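Getting the bench arm going again

September 2025

I said I would write up the arm once it was behaving, so this covers the last few evenings of work on it. If you only came for the glassware cleaning notes, skip this one.

The cell at Gradby is a small arm fixed beside a black worktop, with bins along the wall, a test tube rack nearer the arm, and a sink to the right. It picks up glass and puts it down again. We set it up in February and I have looked after it since then, with Afroza Amarasinghe taking over when I am away.

The trouble began with the fingers. They were closing slightly to one side, which you don't notice on a beaker but do on a test tube. I took both fingers off, cleaned the rails with a dry brush and put them back with the screws done up evenly. One had worked loose by nearly a full turn. I have added it to the list of things to check every 200 cycles.

Next came the wrist camera. It had been knocked, so the positions it gave were out by 6 mm at the far end of the rack. I ran the Rikmont calibration routine twice. The first go failed at step 61, as it always seems to, and the second went through. After that I brought the arm down to the near end of the rack and stepped it along by hand.
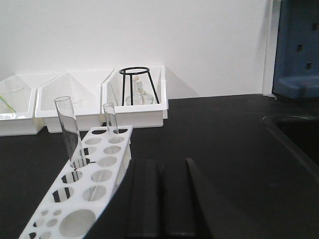 Clear glass is awkward for any camera, so I don't let the arm hunt for the tubes. It gets the position of the rack and works out the holes from that. The drawback is that the rack has to stay put. Afroza suggested a stop on the worktop and I will probably do that next.

Grip force took longer. Lakero supply the gripper with a default that is far too strong for thin glass. I brought it down a little at a time using an old tube from the box under the bench, and wrote the final value inside the cupboard door where we can both find it.

The bins were the last job. Each one has a fixed place in the program, left to right, and the arm comes in from directly above with the wrist turned through 90 degrees. The sides slope, so a finger coming in at an angle can catch the rim. I measured the three places again and saved them under new names, keeping the old set in case.

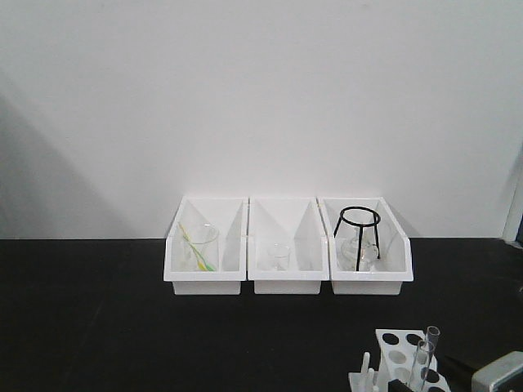

The three bins against the wall, with the tripod in the right-hand one.

The tripod still needs its own approach height because of the ring, and I haven't settled on a figure I like. There is also a slight buzz from the second joint at low speed. Uddin have a replacement belt on order for me and I will fit that before I touch anything else. Until it arrives the arm stays on half speed.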